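Glossy white TV console, streaks every time. What do you put in the spray bottle?
Forum: Home and Cleaning > Living room

szymon_k
Hello everyone. English is my third language, so please be patient with me.

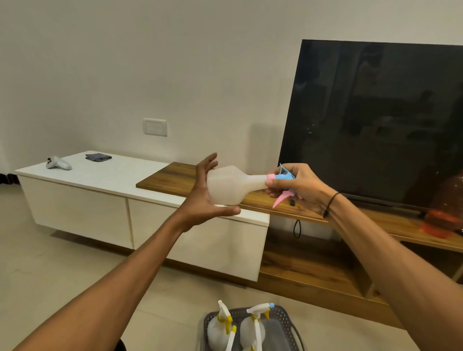
My problem is the white part of our TV furniture. We bought it from Norholm when we moved to Gemden, and the top is very shiny. The wooden part next to it gives me no trouble at all. But the white top shows every line of the cloth when the evening light comes from the side. I use water with a little vinegar in a plain spray bottle and a gray cloth. I wipe, it looks good, I sit down, and then I see the lines again. What am I doing wrong? I clean it every week and it takes me longer than the whole kitchen.

strickland_noemi
Is the cloth microfiber? And do you use fabric softener when you wash it? Softener stays in the cloth and then you are spreading it over the furniture. I had the same lines on a black table for a year.

szymon_k
It is microfiber, yes. And yes, softener, my wife puts it in every wash. I did not know this is bad.

Oskari S.
Softener is one thing. I would also stop with the vinegar. On a glossy front it can make the surface dull after some years, and you can't polish it back. Plain warm water and one drop of dish soap in the bottle, then a second dry cloth. The second cloth is the important part.

malina_h
I don't agree about the vinegar. I have used it on white gloss doors for 9 years and they look the same as on the first day. It depends how strong you mix it. My measure is one spoon for 200 ml of water, no more. People pour half and half and then they complain.

Oskari S.
Your doors are maybe lacquer. Many of these consoles have only a thin foil, and the edges lift when something wet goes under them. I would not risk it for a thing that soap does equally well.

malina_h
Then the problem is too much liquid, and soap water will lift the edge also.

kalinowski_m
You are both right about the liquid. Szymon, do you spray on the furniture or on the cloth? Always on the cloth. Especially next to a television! Small drops fly further than you think, and the lower edge of a screen is the worst place for them. We lost a TV like this at my parents' house. Also check your cables before you start. Mine was hanging behind the shelf and I pulled the plug out with my elbow.

szymon_k
I spray on the furniture. I see that I do everything the wrong way.
Two questions more. Can I use the same bottle for the wood? And what about the screen, can I use the same cloth when it is dry?

strickland_noemi
Screen: separate cloth, dry, TV switched off and cool. Never the one which was on the shelf, it has sand and crumbs in it.
Wood: if it is oiled, no vinegar and no soap, only a cloth that is almost dry. I like Kikodwood oil once in the winter, but test it on the back side first.

Oskari S.
And take everything off the top before you wipe. Controllers, vases, all of it. If you go around them you get rings, and the rings look worse than the lines.

szymon_k
Report after 4 cleanings. I washed the cloths without softener, I mixed warm water with one drop of soap, I spray on the cloth, and I dry with a second cloth. The lines are much less. There is still one dull place near the left end and I think it is a scratch, so no liquid will help there.
Hanna, I did not try your vinegar measure yet, sorry.

malina_h
Try it on the dull place. Small corner first. Then write here what happened, also for Oskari.

Oskari S.
I will wait. Is the dull place rough when you go over it with a fingernail?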